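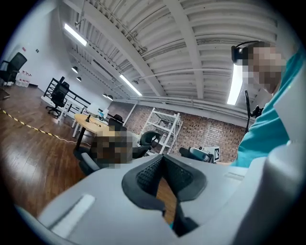

Finger pads on the hand gripper, seen from the tool camera

Flanirska wrote:
Question about the pads on these. Ours have the black mesh-like facing on the inner side, set in a V with a narrow gap between them. I think the left one is starting to go. The tool has 3,385 cycles on the counter since the August swap. Do I replace both pads or only the bad one?

Jarkedano wrote:
Both. A new pad against a worn one closes off center and you'll be chasing the offset all week.

Grollarden wrote:
I don't agree. I've changed single pads plenty of times. Check the gap with the fingers closed, shim the new one if you need to, done. Pads aren't free.

Jarkedano wrote:
They cost less than redoing your calibration twice.

Flanirska wrote:
I would have to calibrate either way, right?

Grollarden wrote:
Yes. Any time a pad comes off.

Heitmann wrote:
Before you order anything, pull the pad and look at the finger under it. On mine the facing wasn't the problem. Old glue had built up at the tip and the new facing never sat flat. Scrape it with plastic, wipe with alcohol, let it dry 10 minutes. Then press the facing on and clamp it for 4 hours.

Jarkedano wrote:
Overnight is better than 4 hours.

Heitmann wrote:
Depends on the glue. Mine says 4.

Flanirska wrote:
OK. Any trick for cleaning the lens while I have it apart? The body of the gripper always looks soft up close and I can't tell if that's dirt.

Grollarden wrote:
That's focus. Ours does the same thing near the lens. If the far wall is sharp, leave it alone. Dry cloth only, no alcohol on the lens.

Flanirska wrote:
Edited October 11, 2020: pulled the left pad. Heitmann was right, there was a ridge of old glue at the tip. Cleaned it and put on new facing. I did the right one too while I was in there. Closed gap is even top to bottom. Calibration passed on try 2, the first time I had a screw loose.

Grollarden wrote:
You still could have left the right one.

Jarkedano wrote:
Write the cycle count on the case with a marker so you know when these went on.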